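Search this site Enter keywords Go

Does the Transfer Window Cost Athletes Their Seasons? Project report, Sports Studies seminar, Lornbridge

Our group started in September with a claim we kept hearing from coaches: that college football players who switch schools end up playing less. It gets repeated on broadcasts as if somebody had checked. We couldn't find a source for it, so we tried to check it ourselves, and I'm still not sure we did.

We took public rosters from 11 programs and found 231 players who had moved at least once. Ettore Monti matched the names across seasons. For each player we compared games played in the year before the move and the year after. Players listed as injured were left in, which I argued against and lost.

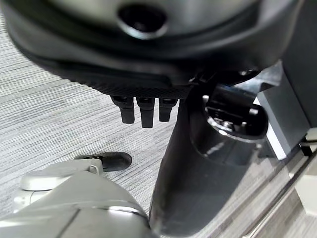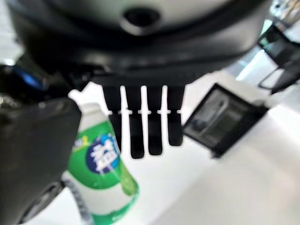
Nimal Navaratnam objected to the whole comparison when we presented a draft, saying that a backup who leaves a crowded roster was probably going to sit anyway, and that we had no business blaming the move for it. He also wanted to know why we counted a single snap the same as a full game.

Both points are fair. The roster pages don't give snaps, so we could only fix the first one, and only partly. We split off the players who had been starters. That left a much smaller group, and seven of them had gaps in their records that we couldn't fill.

Among the starters, we saw no clear drop in games played. I wouldn't print that as a finding. The programs were picked for having tidy websites, and a school that keeps good records may also treat its transfers better.

Next term's group should get snap counts before doing anything else. Our spreadsheet is in the seminar folder, with the doubtful matches marked in yellow.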